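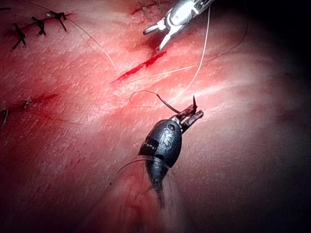 *Synthetic tissue pad with incisions, close up.*

**Subject:** Re: [oldphysick] The Clerkach receipt book, leaves 1 to 20

Hello all,

Ilse Van den Broek wrote on 15/03/2024:

> Has anyone got further with the wound receipts in the Clerkach book? I'm stuck on the second one, where the surgeon asks for "a quill of" something and then the ink goes brown. I read it as honey but the first letter looks wrong to me. Also, does anybody know whether the date inside the cover belongs to the book or was put in later? The Jarlow catalogue just repeats it.
>
> Ilse

Oh, I've been hoping somebody would ask about that one! I spent two evenings on it over the winter and I'm fairly sure it is honey, only spelt "huny". He does the same thing further on, in the receipt for a cough, where the ink is much better and you can see how he makes his h — a tall stroke with hardly any loop, so it passes for an l if you're tired. Put the two side by side and I think you'll agree.

The date is more fun. The cover says 1693, and the hand is close to the one in the first half of the book, but the ink is a good deal blacker. My guess is that he wrote it in himself, some years on, when he handed the book over to whoever wrote the second half (the one who can't spell "vinegar" the same way twice). If anyone has looked at the Bokuston letters, please have a look at how the sevens and nines are made. I only have poor copies of those.

What I love about the wound pages is how much sewing there is in them. He wants silk, waxed, and a needle "such as glovers use", and he is very firm that the stitches shouldn't be pulled tight. Then you turn over and he's telling you how to get candle grease out of a wool coat, in exactly the same tone!

Where I've got to: the book has 52 leaves, and I've typed up the first 20 with the original line breaks kept. The long receipt for a broken shin runs to about 2000 words and wanders off into a quarrel over a mare, so I've put that in a file of its own. Abbreviations are opened out in square brackets, as we agreed in January.

I've been using the Stoyanova word list for the plant names. It's very good on roots and rather thin on anything that grows near the sea, so "scurvie leafe" is still marked with a query.

Ilse, would you like leaves 21 to 30? They're in the clearer hand, apart from a nasty stain on 27.

All the best,
Your transcriber of the first 20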